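Teaching the planner to wait

Joni Ahonen answers my first question before I have sat down. I wanted to know why the new release of Flisard took so long, and he already has a list. The perception part was late, the planner had to be written again, and for most of May the two parts did not agree on what time it was.

"I mean the clock, really the clock," he says. "The camera data and the finger position had a difference of 70 milliseconds. You look at the recording and everything seems fine. Then you train on it, and the fingers close before they have reached the thing."

Flisard is the software that Turunen, a small company in Norkham, writes for two-fingered grippers. It takes recordings of people doing housework with hand-held grippers and makes from them a policy which an arm can follow. Ahonen looks after control and timing. His colleague Sumeya Woldegiorgis is responsible for perception, and she joined us after half an hour with her laptop open.

The release was trained on 2,150 recordings, most of them made in homes in Clallness. Woldegiorgis threw away 400 more. I asked her if this was painful.

"It was painful for the people who recorded them," she says. "For me it was a good week. I finally had a rule for what is a bad recording."
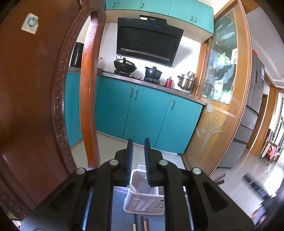
The rule is about thin objects. The depth estimate in the old version was made for cups and boxes, and with anything narrow it gave a different answer in almost every step. Woldegiorgis uses chopsticks as her hard case. They lie on a smooth blue-grey table, some of them with one dark end and one cream end, and the old segmenter liked to cut such a stick in the middle and report two short objects. The white basket gave her another problem, with its slots in the front wall, as the model took the slots for gaps where a finger could pass. She now keeps the two questions separate in the code. One module says where the object is, and another says where the fingers are allowed to go.

"Before, one network had to answer both," she says. "When it was wrong, I could not tell you which answer was wrong. Now I can open the log and see it."

The planner is Ahonen's part again. In the old version it made a full path to the target and followed it to the end. The new one plans a short piece, moves, and asks perception again. If the two last estimates of the object are too far from each other, it does nothing and waits for the next one.

Some customers have complained about this waiting. Ahonen understands them, but he does not want to remove it.

"They see an arm that stands still, and they think that it has crashed," he says. "So we added a message on the screen with the reason for the wait. The complaints became fewer. The arm is just as slow as before."

I asked what still does not work. They looked at each other, and Woldegiorgis began. Shiny things, she said, lids and steel pots most of all, because the reflection moves when the camera moves and the tracker follows the reflection. Ahonen added the replay tool, which he wrote in two evenings and which everybody in the office now depends on. It can show only one recording at a time, and it forgets the settings when it is closed.

"I will write it again in the autumn," he says.

"He said this last autumn also," says Woldegiorgis, and goes back to her laptop, where a training run has stopped with an error about a missing file.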